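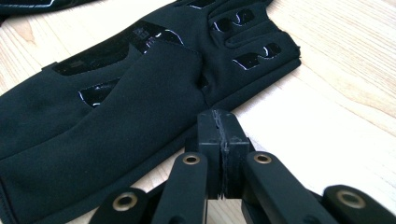

Your broker at Dumer reckons we should have had the Lovport pub under offer by now, and told me so on the phone before I'd even sat down with my coffee. Fair enough, I suppose! So I'll start there and get to the rest of the quarter after.

The Lovport sale is slower than I wanted. We've had 9 enquiries since the listing went live, 4 of those signed the confidentiality form, and 2 came up for a proper look through the kitchen, cellar and the flat upstairs. One of them has since gone quiet. The other is a couple who already run a motel down the coast, and they've asked for another year of trading figures and a copy of the liquor licence conditions. I sent both off last week. They liked the beer garden a lot and the cool room not at all (the compressor was making its noise again, wouldn't you know it).

On price, I'd still rather hold. Dumer want us to come down now, ahead of the summer trade, and I can see why they'd say it, but the December takings are the best thing we've got to show anyone and I'd like a buyer to see them on paper before we start shaving bits off. If you feel differently, give me a ring.

The lease is the real sticking point. The landlord's solicitor has finally agreed in principle to a further term, but the draft hasn't turned up and I've chased it more times than I care to say. Until it lands I can't see any bank getting excited.

Nilteda, on the other hand, is going beautifully. The dining room reopened after the floor was redone and we're now set for 46 covers, which makes Sunday lunch feel like a proper event again. Bookings are strong, the new roast menu is paying its way, and the wages bill came in close to budget, even with the extra hands over the school holidays. I'm still short a second chef. I had one lined up and he took a job in the city instead, so the ad's back up.

The Chiang site I've left alone, as we agreed. The tenant is paying on time and has asked about repainting the front at their own cost. I said yes to that, provided the colour's run past me first!

Money-wise, we've drawn up to half of the refurbishment loan and I don't expect to touch the remainder before the new year. The receipts are in the shared folder, apart from the plumber's last invoice, where he's charged us for a grease trap I'm fairly sure was fitted under the old quote. I'm arguing with him about it now.

Next on my list is the cool room quote, then the lease again.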